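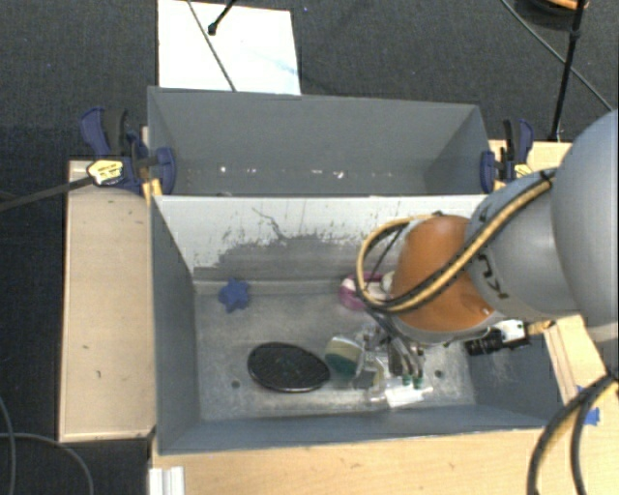
Unit 6: Care and Inspection of Storage Bins
Nandthorpe Institute, Certificate in Stores and Household Management
Instructor: Irena Zieliński

Reusable bins are expected to serve for years, and the student should be able to judge when a bin may stay in use and when it must be withdrawn. Wear seldom spreads evenly. The floor of a bin and its inner walls take most of the contact from the objects placed in it, and these surfaces are to be examined first. The front gray bin shows the pattern well: pale scratches and cloudy stains across the bottom, and a back wall that has turned whitish in its upper part, with a ragged darker patch lower down. Marks of this kind are recorded as surface wear. They do not by themselves justify withdrawal.

Inspection procedure

Remove all contents and set them aside on a clean surface. Wipe the bin with a damp cloth and allow it to dry before examining it. Run a gloved hand along the rim and the inside corners to find splits or raised edges. Any hole in the bottom is noted on the record sheet, together with its position. A bin with holes may hold solid items but is not to be used for powders or liquids.

Grading

Grade A: light marks only.
Grade B: scratching or staining, walls sound.
Grade C: split, warped or sharp-edged. Withdraw.

Assignment

Each student will inspect 2 bins from the Budgate storeroom and submit a completed record sheet for each. The assignment carries 10 of the 100 points for the course. Sheets are to be handed to Maja Gajewski at the department office by Nov 12, 2022.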